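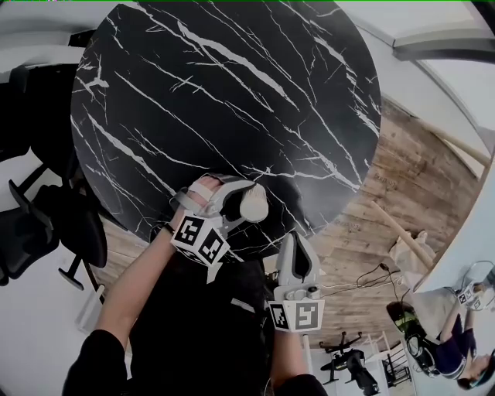
How often should you lubricate a garage door? Twice a year is plenty for most doors, and if yours gets opened more than 1,000 times a year (count up your school runs and grocery trips, it adds up fast) then go for three.

I got asked this by my sister on the phone last week and ended up talking for so long that she put me on speaker and started making dinner. So I'm writing it all down, because I love this stuff and I had a great time with our own door in March.

Ours is a sectional door, an old Hultetti with steel panels, and it came with the house. All winter it had been making a noise like a shopping cart being dragged down a staircase. I'd decided it was dying. I had already looked up prices for a new one, and the first quote was for 900 dollars before labor. Ouch!

Then I got talking with Thierry Carré two doors down, who used to install these things, and he came over, listened to it go up and down once, and said "dry hinges." Dry hinges! We spent the rest of the afternoon on it and I learned more than I had in nine years of owning the door.

First thing: the can of regular penetrating oil on everybody's shelf is the wrong stuff. It's great at loosening a stuck bolt, but it thins out whatever grease was already there, and a few weeks later you're back where you started. You want white lithium grease or a silicone spray made for garage doors. I used the Rerneck spray with the little red straw and went through less than half a can.

Unplug the opener before you start. Close the door, then wipe everything down with a rag. There was so much black gunk on my hinges that I used up an old bath towel. After that, a short squirt at each hinge where it pivots, and a bit on the bearings inside the rollers. If your rollers are nylon, keep the spray off the wheel itself and go only for the bearing. Then a light coat along the big spring over the door, and let it sit a minute. Work the door up and down by hand a few times and wipe off the drips.

Leave the tracks alone! I would have greased those first, they look like they're begging for it. But the rollers are supposed to roll, and grease in there just collects grit and makes them slide. Clean tracks with a damp cloth and that's it.

One serious bit — the spring and the cables are under a huge amount of tension. Spraying the spring is fine. Loosening, tightening or replacing anything attached to it is a job for a pro, and Thierry, who did it for a living, still has a scar on his thumb to show for it.

While we were at it we swapped two rollers that had gone wobbly (the ones in the middle, so nowhere near the bottom brackets where the cable hooks on). A pack of Jendska nylon rollers was 23 dollars and the job took 42 minutes, including the part where I dropped a bolt behind the freezer.

And the sound now! It hums. I stood in the driveway pressing the remote just to hear it, up and down, up and down, until my son asked me to please stop. Our bedroom is right over the garage and I slept straight through my husband leaving for his early shift.

Next up is the bottom seal, which has a gap at the left corner big enough for leaves to blow in. I've ordered a strip from Dumitrescu and I'll post how it goes once it gets here. If you've fitted one on an uneven floor, leave me a comment — I'd love to know whether you trimmed it before or after sliding it in.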